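Titix community forum > Platform and Moderation > Feeds, ranking and reach

Thread: Chronological feed reverting to ranked after client update, and what "reach" is measuring

nodar_k
2024-07-24

Posting this under Feeds because the bug tracker closed it as a duplicate of something unrelated.

Since the last client update my Following tab goes back to ranked order every time the app is killed and restarted. The setting itself still reads "Latest first." If I toggle it off and on, the order is correct until the next cold start. The web version behaves normally on the same account.

Second issue, possibly connected. Post reach on the account I manage (2648 followers, mostly local) dropped by more than half the same week. Posting times, length and share of link posts are unchanged. I would like to know if other people see both, or only one of the two.

Client is the Android build from the store. I have cleared the cache but have not reinstalled.

fenwright
Reply to nodar_k

Confirmed on the first issue. The preference is written locally and the server copy isn't updated. On cold start the client requests the feed before reading the local value, gets the server default, and renders that. You can see it if you put the phone behind a proxy: the first feed request carries no order parameter at all. The second one, after you toggle, does.

I can't confirm the second. My reach is flat.

oldmodem
Reply to fenwright

Then it should be fixable from the web. Log in with a browser, change the order to ranked, save, change it back to latest, save. The web client writes to the server copy. Did that on two accounts and both have survived restarts.

nodar_k
Reply to oldmodem

Tried it. Held for three restarts, then reverted. I had the app open on a tablet as well, so it may be that the tablet wrote its own value back.

fenwright
Reply to nodar_k

It would. Last write wins, with no timestamp comparison. Sign out on the tablet, redo the web step, then sign in again on the tablet after the phone has picked it up.

ssb_quill
Reply to nodar_k

On reach: they changed the definition, and I don't think your audience went anywhere. Until February an impression was counted when a post was loaded into the feed buffer. After that it was supposed to be counted only when the post was on screen. The rollout has been staggered by account type, so business and organization accounts are getting it in batches. If your drop is a step and stays flat after the step, you are looking at the new counter.

nodar_k
Reply to ssb_quill

It is a step. Replies and reposts are down as well, though, and those aren't impressions.

ssb_quill
Reply to nodar_k

Down by how much, and over what period? With an account of that size you can lose one active thread and the weekly reply count halves.

tern_and_tern
Reply to ssb_quill

I disagree with the definition theory as a full explanation. I run two accounts of the same type, both migrated to the new counter on the same day according to the dashboard notice. One stepped down, the other didn't. The one that stepped down posts outbound links in most posts. The other posts text only. A counter change should hit both.

ssb_quill
Reply to tern_and_tern

Not necessarily. Link posts are preloaded further down the buffer because the preview card has to be fetched. Under the old method they were overcounted more than text posts. Removing the overcount would hit the link account harder, which matches what you describe.

tern_and_tern
Reply to ssb_quill

That would be a reasonable argument if clicks had held. They didn't. Clicks are measured on my own server and they fell with the impressions.
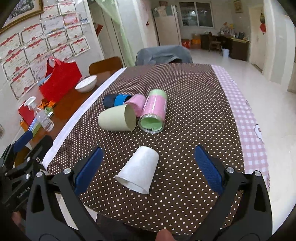
Marijke Van den Broek
Reply to tern_and_tern

Ran a small comparison on this, for what it is worth. I post for a neighborhood association, a few times a week, and I alternated text with link in the body, text with link in the first reply, and text with a photo and no link. Subject matter was as plain as I could make it: meeting times, street closures, that kind of thing. The photo posts did best on impressions, the link-in-reply posts came second, and the link-in-body posts were far behind. I would be careful about calling that a penalty, though. The photo posts take more vertical space, so under the on-screen counter they have a longer window in which to register.

tern_and_tern
Reply to Marijke Van den Broek

Useful. Did you look at unique viewers or total impressions? The dashboard defaults to total, which counts the same person scrolling back.

Marijke Van den Broek
Reply to tern_and_tern

Total for the first half, unique after that. The ranking of the three formats was the same in both, with a smaller gap between first and second. I did not randomize the time of day, and the street closure posts tend to go out early in the morning.

ssb_quill
Reply to Marijke Van den Broek

Then time of day is confounded with format. I would rerun it with fixed slots before anyone quotes it. People here have a habit of turning one comparison into a rule.

oldmodem
Reply to ssb_quill

The people here are also the only ones publishing any comparison. The platform's own page on ranking has been a single paragraph for as long as I have been a member, and the paragraph says "a range of signals."

fenwright
Reply to oldmodem

There is slightly more in the developer notes. The candidate stage and the ranking stage are separate. Candidates are pulled from followed accounts first, then from second-degree accounts. Domain reputation is applied at the candidate stage, so a post with a link to a low-scoring domain may never be ranked at all. It isn't a link penalty in general. It's per domain.

tern_and_tern
Reply to fenwright

My domain is nine years old and has no complaints against it that I know of. Is there any way to query the score?

fenwright
Reply to tern_and_tern

Not officially. Fasau used to expose it as a column in their analytics export, until the API tier that supplied it was retired. If you have an old export, the column was named dom_q. Anything under 3 was treated as low.

tern_and_tern
Reply to fenwright

Found one. Mine was 2.

fenwright
Reply to tern_and_tern

Then you have a candidate. Common causes are a shared host with a bad neighbor, a redirect through a link shortener, or a missing canonical tag. Check the redirect first. Shorteners inherit the score of everything else that passes through them.

tern_and_tern
Reply to fenwright

I do use a shortener, for click counting. Will switch to direct links with a query parameter and report back.

gridley77
Reply to nodar_k

Everyone in this thread is treating ranked order as something to be worked around. I follow a lot of accounts and latest-first is unusable for me. Three people who post all day take the whole screen. Ranked at least spreads it out.

nodar_k
Reply to gridley77

I have no objection to ranked existing. The complaint is that a setting I changed does not stay changed.

gridley77
Reply to nodar_k

Agreed on that part. The reach half of the thread is a different matter. No platform owes an account a fixed number of impressions, and when latest-first was the default the complaint in this same forum was that posts vanished in ten minutes.

ssb_quill
Reply to gridley77

The request is for a stable metric. If the number on the dashboard changes meaning, the old series should be closed and a new one started. At present the chart draws one continuous line through both definitions, and anyone reporting it to a board or a client will report a loss that may not exist.

Marijke Van den Broek
Reply to ssb_quill

I had precisely that conversation. I ended up exporting the older months and putting them on a separate sheet with a note. The export still works, but only from the web, and the date field comes out in UTC whatever your account setting is.

oldmodem
Reply to Marijke Van den Broek

Nedeljković has a script pinned in the Tools section that splits the export at the migration date and shifts the timestamps. It needs the account type column left in place, so don't trim the file first.

nodar_k
Reply to fenwright

Update on the setting. Signed out on the tablet, set the order from the web, opened the phone, then signed back in on the tablet. It has held on both through every restart today, including one after a forced update. Would still like a proper fix, because most users will not do this.

fenwright
Reply to nodar_k

Please add the sequence to the tracker entry. It was closed as a duplicate of a notification bug, and a reopen request with reproduction steps goes to a different queue than a comment does.

nodar_k
Reply to fenwright

Submitted. Status is "received."

tern_and_tern
Reply to fenwright

First few posts with direct links are out. Clicks are up on two and flat on the other. Too early to say anything. I am leaving the shortener off and keeping the posting slots fixed, as ssb_quill suggested.

ssb_quill
Reply to tern_and_tern

Post the unique viewer numbers when you have them, with the slot times.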